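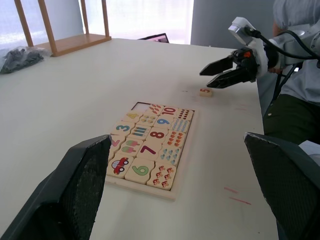 One reader wrote in to ask how anyone keeps a wooden number puzzle complete for more than a month, as every one in her house has ended up short a piece and gone to the thrift store that way. It's a fair question, and most of this page is an answer to it.

Keeping Wooden Puzzles Complete and Clean
Posted 7/11/23

Do the count at the table. A matching board with a raised rim makes this easy. When every tile is back in its slot, the board goes on the shelf. If a slot is still showing, the board stays out until the tile turns up. We stopped putting away boards with "just one missing" and lost far fewer pieces.

Work on a plain, light surface. Cream-colored tiles disappear on a patterned rug. On a bare white table, a loose 5 is hard to miss, and so is the gap it belongs in.

Mark the backs. If you own more than one set, put a small pencil mark on the back of each tile, a different mark for each board. A dot for one, a short line for the next. Pencil sands off if you pass the set on.

Where to look first
Under the couch cushions, in the toy kitchen, inside shoes by the door. Check the vacuum canister before you empty it. Number tiles also get carried off with their picture tiles, so if the 8 is gone, look for its partner too.

Storage
Store boards flat. Standing them on edge in a rack looks neat, but loose-fitting tiles slide out the first time someone pulls one. I use a Kenutero shallow drawer unit, one board to a drawer, or 2 if they are thin. A large zip bag works for boards that have to travel. A wide rubber band around the tray will do for a day, but it leaves marks on printed tiles if you forget it over the summer.

Cleaning
Wipe with a damp cloth and a drop of dish soap, then a second cloth with plain water. Don't soak wood tiles. They swell and won't go back in the tray. Stand them on edge on a towel overnight before you put the board together again.

For sticky spots, try a little cooking oil on a cotton swab, then soap. Keep alcohol wipes off the printed side.

Tight or rough tiles
If a tile binds, find the side that rubs and give it a few strokes with 420 grit paper. Check the fit often. For a splintered edge, start with 200 and finish with the finer one. A thin coat of Furkwood paste on the bare edges keeps them smooth. Leave the picture alone.

Replacing a lost tile
Trace the empty slot onto thin paper and glue the tracing to scrap wood of the same thickness. Cut it with a coping saw, sand to the line, and paint the numeral by hand. It won't match exactly. Mine has been in use since August and the kids haven't complained.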